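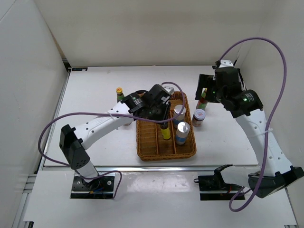 Povthorpe Fellowship Church will open a family faith course in February for parents and grandparents who want to set aside regular time for Scripture and prayer at home. The course, titled Table and Word, will meet in Laizer Hall for six weekly evening sessions, each beginning with a shared supper at 6 p.m. Every table will have a woven wicker tray with small containers so that sauces and seasonings can be passed easily among families. Teaching will follow the meal and will close in time for school-age children to be home at a reasonable hour.

The course was approved by the church elders after a survey of households in the congregation. Of those who responded, 34 families said they would like help starting a pattern of prayer at home, and many asked for something that could be kept up with young children at the table. Several grandparents who care for children during the week asked to be included as well.

Amber Brouwer, director of family ministry, will lead the sessions. She wrote the course outline last year and tried parts of it with a group of parents from the Sunday nursery.

"Parents have told us that they feel they should already know how to do this," Brouwer said. "Many of them did not grow up in homes where anyone prayed out loud. We would like to give them a place to begin, with a short passage and a few honest words, and to let them practice it with other families before they try it alone."

Each session will take up one passage. The opening evening will look at Deuteronomy 6 and the instruction to speak of God's commands when sitting at home and when walking along the road. Later evenings will turn to the Psalms, the Lord's Prayer, and the account of Timothy, whose faith was first seen in his grandmother Lois and his mother Eunice. The final session will be given to blessing one another by name, and parents will be invited to write a short blessing for each child.

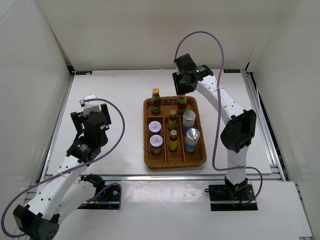

Families will receive a copy of the Curora Home Reader, a printed booklet prepared by the family ministry office. It contains daily readings, a page for prayer requests, and hymn texts chosen by the music staff. Additional copies will be available at the welcome desk for households that cannot attend but wish to follow along. A large-print edition may be requested through the church office.

Child care will be provided during the teaching portion for children under the age of five. Older children are asked to stay with their families, as several of the activities are meant to be done together. Parents should note any food allergies on the registration form -- the kitchen team will plan the menus from those forms and cannot promise changes on the evening itself.

There is no charge for the course. A freewill offering will be received at two of the suppers to help families attend the spring retreat at Wondari, where those who have completed the course will have the opportunity to meet again. The retreat is open to the whole congregation, and registration for it will be announced separately.

Brouwer said that families should not be discouraged if they miss an evening. "Come the next week," she said. "The readings are short, and the other people at your table will be glad to tell you where we are."

Registration forms may be picked up at the welcome desk or from the office in Room 2 during regular weekday hours. Seating in Laizer Hall is limited, and places will be assigned in the order in which forms are received. Guests from other congregations are welcome. Those who need a ride should say so on the form, and the office will contact them before the first session.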